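**Plates keep twisting in the gripper when loading a dishwasher – fingers, force or camera?**

posted by *tidcombe_bench*, 30 October 2022

Hi all! I've got a Franka arm clamped to a table next to a regular kitchen counter, and I'm trying to pick a gripper setup for loading the top rack. I have two sets of fingers to compare: the stock hard ones, and a pair of soft Varisent pads a friend talked me into. Cups are fine with either. Plates are driving me nuts.

The hard fingers grab the rim and then the plate slowly swings like a pendulum (slowly enough that I always think it's going to be okay this time). The soft pads hold better but they're fat, and they bump the wires on the way in. Out of 60 tries with the pads I got 4 where the plate went in without touching anything. My layout, in case the reach is part of it: 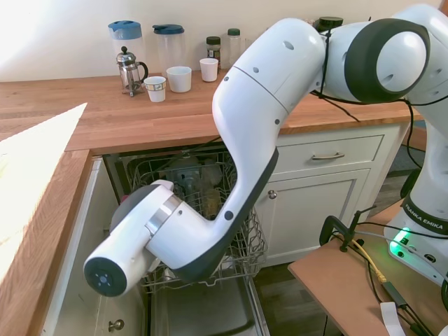
*Sesach Home Robotics Help – page 2 of 4*

The base is off to the right of the dishwasher, so the arm has to come over and down to get to the rack. I can move the table but I'd rather not, because then I have to redo the camera calibration and that eats an evening. Should I spend money on a wrist camera, or thinner fingers, or just turn up the force and hope?

---

**escobar_fan**

Turn up the force. Worked for me.

---

**rackandpinion**

Please don't just turn up the force, at least not with anything you'd be sad to break! Squeezing harder on a hard flat finger gives you the same tiny contact patch, and the plate will still pivot around it. I went through all this last December with an Escobar parallel gripper and a pile of thrift store dishes.

What helped was where I grabbed. Get the plate close to vertical before you're over the rack, and pinch the rim at the very top so the weight hangs straight down under the fingers. If you pinch it off to one side it wants to rotate, and no pad in the world is going to love that.

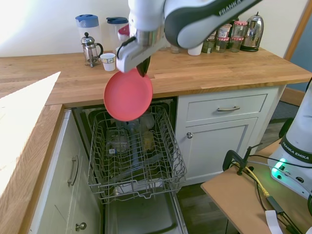
Once you've got it hanging that way, go slow for the last bit, and lower the stiffness in the sideways direction so a wire can nudge the plate into the slot. I fought with position control for ages before I tried this – the arm would hit a wire and just keep pushing.

As for the fingers, cut a strip of thin rubber and glue it on the hard ones. You keep the skinny profile and get most of the grip. Mine peel after a while and I glue on new ones.

---

**mostly_cables**

Agree with the rubber strips. On the camera question, I'd hold off. I tried one on the wrist and the plate blocked most of the view as soon as I picked it up, so I was back to my fixed one for the part that mattered. It was nice for finding cups, though.

Also check your tool weight setting if you swapped fingers. I forgot mine and the arm sagged every time I went into hand guiding. Does yours drift with the Varisent pads on?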